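Frequently asked questions – guest rooms and studio at Bellusik House

Updated 8 September 2025

We collected here the questions that guests send us most often. Please read them before you write to us, maybe your answer is already on this page. If it is not, send us an e-mail and we will answer in one day, in the high season in two.

Where is the house?

Bellusik House stands in the old part of Volamport, on the hill side of the river. From the train station it is 15 minutes on foot, the last part goes up. If you have heavy luggage, take the bus to the stop Nieto Square and walk from there through the small passage next to the bakery. Taxi drivers know the square better than they know our street, so tell them the square.

How old is the building?

The front part was a warehouse for grain and later for paper. The back part, with the studio, was added by the next owner. We bought the house when it stood empty and we opened the first rooms in April, three years after. The stairs and the cellar are original. The roof and all the windows are new.

What time can I check in and check out?

Check-in is from 3 p.m. to 8 p.m. Check-out is until 11 a.m. If you arrive later than 8 p.m., please tell us the day before and we will send you a code for the key box at the side door. Early check-in is possible only if the room was free the night before. We can not promise it at the time of booking. You can always leave your bags with us, before check-in and after check-out, without payment.

How much is the deposit and when do I get it back?

For the guest rooms there is no deposit. For the studio apartment on the top floor we take 800 on your card as a reservation of the amount, in local currency. We do not charge it. We release it on the day you leave, but your bank can need up to a week before you see it. For this delay we can do nothing, please ask your bank.

Can I cancel?

Yes. Up to seven days before arrival you can cancel without cost. After this we charge the first night. If you booked through another website, their rules are valid and not ours, and you must cancel with them. We do not have access to your payment in this case.

Is breakfast included?

Breakfast is included in the guest rooms and not included in the studio apartment, which has its own kitchen. We serve it from 7:30 to 10 in the room on the ground floor. There is bread from the bakery, cheese, eggs, fruit, yogurt and two kinds of jam that we make ourselves. If you do not eat gluten or milk, write it in your booking, please. On the same morning it is difficult for us to find something good.

Do you have parking?

We have two places in the yard and they are narrow. A big van does not fit through the gate. If the places are taken, the public garage Plender is down by the river and has 417 spaces, so you will always find one. Ask us for a ticket with the reduced price for the night – you must have it before you pay at the machine, they do not give money back.

Is there an elevator?

No. The house is protected and we did not get the permission. The top floor is 38 steps above the street door. On the ground floor we have one room without steps, with a wide door and a shower that you can enter without a step. Please book this room by e-mail, it is not in the online system.

Is it quiet at night?

On the yard side, yes. On the street side you hear people who come home from the restaurants, mostly in summer and until midnight. There are earplugs in the drawer by the bed. The church bell rings every hour in the day but not in the night.

Can I bring my dog?

One dog for each room is welcome. We charge a small amount for cleaning, the same for one night or for one week. Please do not leave the dog alone in the room and do not bring it to the breakfast room. Cats we can not accept, one person in our family is allergic.

Is there heating and air conditioning?

All rooms have heating, and you can set it yourself with the knob by the door. Air conditioning is only in the studio apartment. The walls are thick, and if you keep the shutters closed in the day, the rooms stay pleasant. We also have fans at the reception. Take one if you need it.

Can I hang something on the brick walls?

We get this question mostly from guests who rent the studio for a workshop or a small exhibition. Please do not use nails, screws or tape on the brick. The joints are soft, they are made with lime, and even good tape takes off the surface. Use the rail under the ceiling. Hooks and cords are in the gray box in the closet. Each hook carries a picture of normal weight. For something heavier, ask us first.

Why do you not paint the brick?

Some guests tell us that the brick makes a room dark, and they are right. But old brick must give its moisture back to the air, and under a closed paint it can not do this. After some years the paint comes off together with pieces of the wall. We prefer to put in one more lamp. The other walls have plaster, and we renew their color when they need it.

How do you clean the brick?

With a soft brush and a vacuum cleaner, from top to bottom, two times a year. We do not use water with pressure and we do not use acid. If you spill wine or coffee on the wall, please tell us on the same day and do not rub it. Fresh spots we can usually remove. 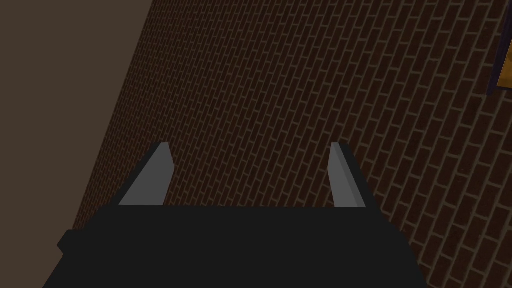 For spots on the plaster walls it is the same, only tell us and leave the cleaning to us. We never asked a guest for money for a small spot. What costs us much more work is a spot that somebody tried to clean with a strong product from the supermarket, and in that case we may have to charge for the painter.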